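**Is the Bremell Courier slanting its council coverage?**

**fusman_ward3** – 2024-10-12
The Courier ran 390 words on the parking levy and gave the mayor's side all but two sentences. More than 3000 people signed the petition against it. That number wasn't in the story. I call that bias.

**maly_reader**
I read the same piece. The petition got its own article the day before, with the signature count in the headline. You can't judge a paper on one story.

**fusman_ward3**
Most people only read the one. Columnists can say what they like, but a news page should carry both sides each time.

**posico50**
Agree with Folasade. Chiamaka Bako covered the January budget vote the same way. I wrote to the editor and got a form reply.

Read it again over breakfast and still think so.

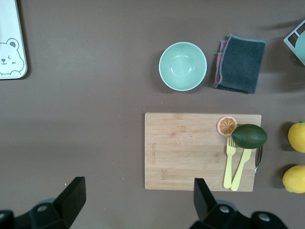
*Kitchen table, bear tray and the green bowl*

**maly_reader**
Bako quoted three council members who voted no. I have the clipping. You may not like where she put them in the story – that's a different complaint.

**ilik_j**
Paragraph 12 is where quotes go to be skipped. Placement counts.

**maly_reader**
Then write a letter about placement. They print those.

**fusman_ward3**
Sent mine this morning. I'll post it here if they cut it.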